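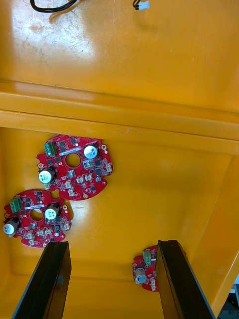
Pomik 80 soldering station review

I've been soldering on and off since school, mostly guitar pedals and the odd dead radio, and until this spring I did all of it with a plug-in iron that had one setting: on. So bear in mind that I'm coming to the Pomik 80 as somebody who was easy to please. Even so, I'm smitten.

It's an 80 watt station with a separate iron on a soft lead, a dial on the front and a small screen that shows the temperature. The base unit is about the size of a thick paperback and heavy enough that it stays put when you pull on the lead. You get the iron, a stand with a brass wool pot, three tips and a printed booklet which is short but was clearly written by someone who solders.

The speed is what got me first. I switch it on, reach for my glasses, and it's ready. My old iron needed a cup of tea's worth of waiting, and then got too hot if I drank the tea slowly. It also holds its heat when you go at something big. The first proper job I gave it was the Jindarum, a little drum machine kit with a thick ground plane that soaks up heat like a sponge, and the joints flowed in a second or two each - lovely shiny ones, even on the power socket, where I usually end up with a grey lump and a bad mood.

After that I got a bit carried away and did a Cervantes fuzz pedal in one evening, start to finish. It has 142 joints according to the build notes and my hand wasn't sore afterwards, which I put down to the iron being so light. The grip is a squashy sleeve that stays cool, and the distance from your fingers to the tip is short, so it feels closer to writing with a pencil than poking at something with a stick. If you've got shaky hands (I have, before lunch) you'll notice the difference straight away.

Changing tips is easy. You unscrew a collar, slide the old one out and slide the new one in. Do let it cool down first! I use the small chisel for nearly everything and the fine point hardly at all. The big bevel is brilliant for desoldering, with a bit of braid.

It goes to sleep if you leave it in the stand for a while, and wakes when you pick it up. I love this. I'm exactly the sort of person who wanders off to look for a resistor and comes back after the news.

A few grumbles. The dial is too sensitive, and I've nudged it up without meaning to more than once. There's a button to lock it but you have to hold it down for ages. The beep when it reaches temperature is shrill and can't be turned off, only turned down, so late-night builders in thin-walled flats might want to think about that. And the stand is a bit light compared with everything else - mine is now stuck to the bench with a blob of putty and behaves itself.

Spare tips come from Nekotport, and they arrived quickly in a plain padded envelope. Search their site for part number 3745 if you want the small chisel, as the photos all look the same.

I'd happily give it 90 out of 100, and the missing ten are nearly all for the beep. If you're still using a plug-in iron and you build more than a couple of kits a year, I think you'd be as pleased with this as I am. Next up is an old valve radio with a very tired power supply, and I'm looking forward to it for once.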